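Two-arm shelf cell, right gripper drags the can when it closes

Posted in: Simulation and Offline Setup
Asked by plumeo_cell, 2/23/18

I look after a two-arm shelf stocking cell and I'm setting it up in simulation before we touch the real one. Grippers are the Brestik type with dark finger pads. The left arm does small boxes on the lower shelf, the right arm does cans on the middle shelf. Both can close at the same time.

The left side works. The right side is the problem. When the pads close on a rectangular can, the can turns a few degrees and slides toward the shelf divider, then the lift fails or the can comes up crooked. Round cans do it less. I've lowered the closing speed and it still happens.
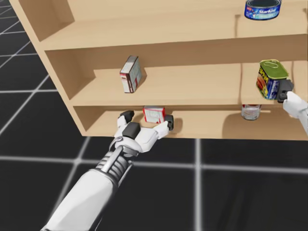

Closing force is set to 90 on both hands, friction on the pads is whatever the model came with. The can models came from the Omau pack and I didn't change anything in them. I ran 200 picks overnight and 121 were good. I need it a lot better than that before anyone will let me copy the program to the real cell.

What should I look at first? Would a new approach path help or is it a contact setting?

brestik_user_tx

Check the tool center point on the right hand before you change anything else. If it's off to one side, one pad gets to the can before the other one and pushes it. That gives you exactly the turn and slide you describe. A box on a lower shelf can hide the same error if it has something to lean on.

Jog the right hand to the pre-grasp pose, stop, and measure the gap between each pad and the can. The two gaps should match. Ours were off by 3 mm after somebody swapped in the long fingers and kept the old tool file. To fix it:

Open the tool file for the right hand only.
Set the offset to the midpoint between the closed pads.
Save under a new name and reload the cell.
Run the pre-grasp pose again and measure again.

Leave the force at 90 for now. If you change force and offset together you won't know which one did it.

Also look at the shelf. If the can is close to the divider, have the arm come in from the open side and close there. Don't reach across another item to get to it.

omau_shelf

Probably friction. Mine was friction. Turn it up.

tang_lab

I agree with the tool offset answer, but look at the mass of the can too. Some item packs leave the default mass on everything, and a can that weighs next to nothing will move when a pad brushes it. Open the item properties, put in the real weight, and make sure the center of mass is in the middle of the can and not at a corner.

On friction, I wouldn't just turn it up. You can get a perfect score in simulation that way and then drop cans on the floor with the real hand. Tăng pads come with a measured value on the data sheet. If yours don't have one, do a tilt test with a spare pad and use that number.

plumeo_cell

Gaps were not equal, the right hand had the old tool file. Fixed that and the can stays put now when the pads close. Mass was default on all the cans so I'm entering those tonight and will run the full set again.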